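Last edited May 25, 2026 by Amra Radulović. Please open an issue before changing any of the folder names, as two other repositories read from them.

# birnell-blocks-and-pots

Pictures and notes on small objects and the containers they go into: toy blocks, pots, bowls, tins and trays, all on table tops. The collection was put together for the Birnell tidying work, where the question is simply which thing belongs in which container. It can be used for anything else that needs ordinary household objects seen close up.

## What is in it

There are 3939 pictures in 18 folders. Each folder covers one container and whatever was paired with it. A folder has:

- `pictures/` – the pictures, numbered from 0001
- `notes.csv` – one row per picture
- `objects.txt` – a plain list of the objects in that folder

The columns in `notes.csv` are:

| Column | Meaning |
|---|---|
| `picture` | number of the picture |
| `object` | name from `objects.txt` |
| `colour` | main colour, one word |
| `container` | name of the container |
| `where` | `above`, `inside`, `beside` or `none` |
| `surface` | what the container stands on |
| `remark` | free text, often empty |

`where` is about the object and the container in that one picture. An object in the air over a pot, or over the table right next to it, is `above`. We argued about splitting this into two values and left it alone. If you need the finer version, the `remark` column has "over rim" or "clear of rim" for 476 of the rows, all of them in the first few folders.

## The containers

Most are metal. Metal pots were the hardest to label by eye, as the inside walls throw back so much light that a small block at the bottom can be lost in it. We kept them in for that reason and went over those folders twice. The enamel bowls and the wooden trays gave very little trouble.

The pots with wire handles have their own short section in the naming list (`docs/names.md`). A handle that hangs down the outside is `handle: down`, and one standing up over the opening is `handle: up`. This matters more than we expected, as a raised handle crosses in front of the object in many views. 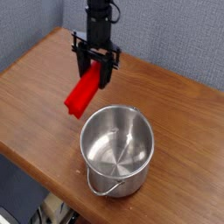

*Red block in the air above a steel pot on the wooden table. Labelled `above`, `handle: down`.*

Colour names are kept simple. Red is red, whether it is bright or dull, and we did not try to separate orange from light brown on the table tops. Steel is entered as `grey` for the outside of a pot. The inside has no colour entry.

Crumbs, specks and dust on the table are not labelled. They show up in quite a few pictures and you may want to mask them if you are counting small objects.

## How the labels were made

One person labelled each folder and a second person read through the rows with the pictures open. Where the two did not agree, the row was marked `check` in `remark` and settled later. There are still a few `check` rows in the Papadopoulos folders, which came in last July with their own naming scheme and had to be converted by hand. In those, "casserole" and "pot" were used for the same shape. We changed both to `pot`.

The Brumex tins were labelled from the lid end. If a tin is lying on its side, `inside` still means past the rim.

## Known problems

- Folder 7 has two pictures with the same number. The second one has a `b` after it.
- `surface` says `wood` for every wooden table, with no note of which table it was.
- Some blocks have slightly rounded edges and some have sharp ones. Both are `block`.
- The round trays are listed as `bowl` in folders 11 and 12. A fix is on the `venus` branch but has not been merged.
- Almost 600 rows have no entry for `surface`. Treat these as unknown and do not fill them from the row before.

## Using it

Read `notes.csv` as UTF-8 with commas. The `remark` column can contain commas and is always quoted. Pictures and rows match on `picture` within a folder – the numbers start again in each one, so keep the folder name with them if you join the files together.

For splits, keep whole folders on one side or the other. The same pot appears many times over inside a folder, and splitting by picture will put near copies in both halves.

## Changes still to come

- Merge `venus`
- Clear the last `check` rows
- Add the lids, which are stored separately for now
- Decide what to do about ladles and other things that rest on a rim

Corrections can be sent as a pull request against `notes.csv`. Give the folder and picture number in the message, and change only the rows you mean to change.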